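Boards > Around the House > Clutter & Storage

This site uses cookies to keep you logged in. OK / Read more

Clearing the table before dinner, every single night

jandach72
So our table is where everything in the apartment goes to live. Mugs, bottles, mail, a bowl that never makes it back to the cupboard... 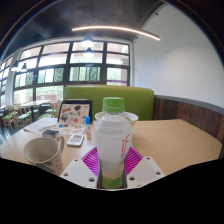 ...and by Friday I'm eating on the couch. I clear it, I swear, and three hours later it's covered again. Do I need a tray? A basket? A smaller table??

trullska
Smaller table! We went down a size when we moved and the piles shrank with it. Best thing we ever did.

salameh_k
Gotta disagree, a smaller table just means the papers move to the floor (ask me how I know). Papers are your real problem. I see a whole stack of them back there by the framed picture. Get a wall file and do the mail standing up.

jandach72
Some of those papers have been there since April, so, fair.

jevine645
I'd leave the papers alone and start with the dishes. The mug and bowl go to the sink every time you get up - takes two seconds and the table looks half done already. And what's in the bottle with the green cap? Looks milky. If it's a drink, fridge!

trullska
Trays are a trap btw. I had one and it was just a pile with handles.

salameh_k
Ha, ok, we agree on trays.

jandach72
Wall file ordered, mug washed. Keeping the table though, it's a nice light wood and I like it.

Last updated: 14 November 2018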